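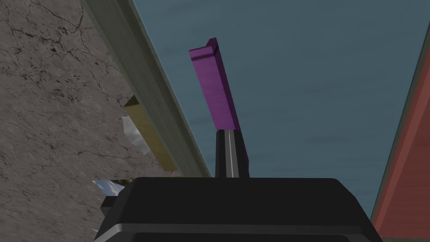
Can a robot do the household chores yet?
Some of them, slowly, and with a person close by. Picking up a single item and putting it where it belongs is coming along nicely, while a whole kitchen or a whole stockroom is still a good way off.

CARKDEN, 2025-08-26: Bidska, the home and shop automation company, has today published the results of its Akpalu trial, a long and occasionally humbling look at how well machines cope with the small jobs most of us do without thinking. The work was carried out in simulation first and then at the company's test flat and practice shop floor in Carkden, and we're delighted to be able to share the lot, warts and all.

Over the trial, the Dusov arm attempted 3701 separate tasks in simulation and a further 1290 on real benches and shelves. They were humble jobs: clearing a surface, standing a bar or block upright, putting rubbish in the bin, facing up a shelf before opening time. Tidying up odd-shaped things gave the most trouble by a long stretch, and 121 of the bench attempts had to be stopped by a staff member.

"I'd love to tell you it can do your washing-up, and my mum certainly keeps asking," said Theophilus Agbeko, head of trials at Bidska. "What we have is an arm that's good at picking up one thing at a time, if you're patient with it. Fold a fitted sheet? Goodness, no. I can barely manage that myself! But we've learned an enormous amount since May about the way it lets go of things, and letting go has been every bit as tricky as grabbing."

Nana Tsikata, who looks after the shop-floor side of the program, said retailers had been generous with their time and frank with their opinions. "They don't want a show, they want the shelf filled and the aisle kept clear for customers. We're not there yet on a busy Saturday, and we've said so in the report."

Bidska will run the next stage with 6 neighbourhood shops, starting with quiet after-hours restocking, and a staff member will stay beside each arm throughout. Household trials will continue at the test flat, and no home product has been given a release date.

The full Akpalu report is free to read at the Bidska office in Carkden, and printed copies can be posted on request.

Media enquiries: Nana Tsikata, Bidska, Carkden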